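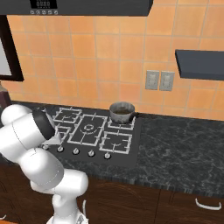

Posted by Parisa Ansari, July 2021 | Filed under: work, kitchen stuff | 16 comments

Quick one tonight, I have prep at six and my feet hurt.

So the arm. People keep asking. Yes, we're getting it at Grirarine, yes it's a real plan, no I did not get a vote. Sepehr showed us the simulation at staff meal. White arm over a black five burner cooktop, one little pot on the back right with something brown in it. Orange tile. Everybody laughed at the tile. Our walls are steel and grease.

Then Wim went quiet and said that's my station.

And it is, pretty much. Wim De Smet has done sauces and stocks with us since before I got there. Stirring, skimming, moving pots to the back. The plan from Brestard (they make the software) is that the arm takes the long simmers first. He'd "supervise". No one could tell him what that looks like at 8pm with a full board.

What I know so far:

Nobody is getting cut before September. Sepehr put that in writing after I asked twice.

We do 191 covers on a good night. Sepehr says that could go up. Fine, but who plates them? Same four people on the pass.

Training is 80 minutes, paid. I asked what happens when it stops mid service. There's a number to call. A number!

My wrists are shot so I'm not going to pretend I'd miss stirring. Eleven years of heavy pots. If a machine wants to lift them off the back burner over a hot front one, go ahead. I've got a scar from exactly that reach. Parvaneh has two.

But the new kids learn on that station. I did. You stand there bored out of your mind and you start to smell when the onions are about to turn, and you hear teh whole kitchen behind you. Where do they stand now? I asked and got "we'll look at it". Wrote that down.

Also the knobs. In the simulation they're along the front, five in a row. Does it turn them or do we? Sepehr didn't know. Seems like a thing to know before you buy it.

Parviz wants a meeting without managers, his place, bring food. I'm bringing the eggplant. If your on the morning crew and didn't get the message, text me.

Wim is making his veal stock tomorrow, the long one. I told him to let the new girl skim. He said he was already going to.

Ok bed. Will update after the meeting.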